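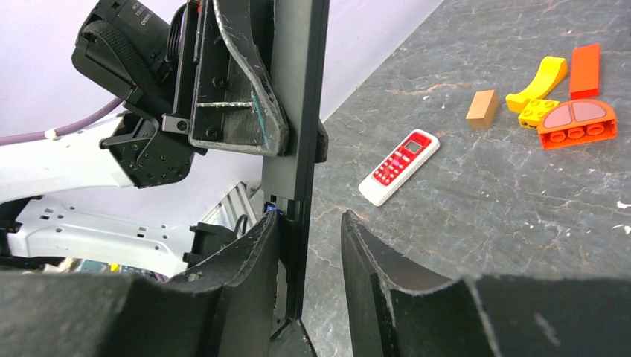
Handout 6, page 14

Home Skills: Clearing Surfaces
Tutor: Radwa Berrada

Two kinds of thing end up on the same tabletop in most homes: things that have a fixed place and things that belong to a set. The white remote control with the red panel is the first kind. The toy blocks are the second. They are cleared differently, and this session deals with both.

Single items

A remote should live within reach of whatever it controls. Choose one spot and tell everyone in the house. A wall holder is good if people will use it, but a small tray does the same job. Put the remote back before you touch anything else, as it is easily swept up with toys and found days later at the bottom of a tub.

Wipe the casing with a barely damp cloth. Use a dry cotton bud between the buttons. Do not spray cleaner on the display.

Sets

Sort blocks by how they fit together. Colour is a poor guide. In our tabletop group the curved piece and the studded brick are both yellow, but only the brick has studs on top. The plain tan block and the long red-orange one can go in with smooth building blocks. The arched piece with the pink panels has a hollow underside with three tubes in it, and crumbs collect in places like that. Tap it out over a bin first.

If you can't tell which set a piece came from, keep it in a separate bag until April, then decide.

The surface

Marble patterns hide marks. Veins and cloudy patches look much like smears, so go by touch: run a flat hand over the top after wiping. If the top is real stone, keep vinegar and lemon cleaners off it.

For next time

Clear one surface at home and write down every item that had no fixed place. Bring the list. Hawi Birhane will take the session, and we start with drawers.

Reading: Dal Bello, chapter 3, the first 2 sections only.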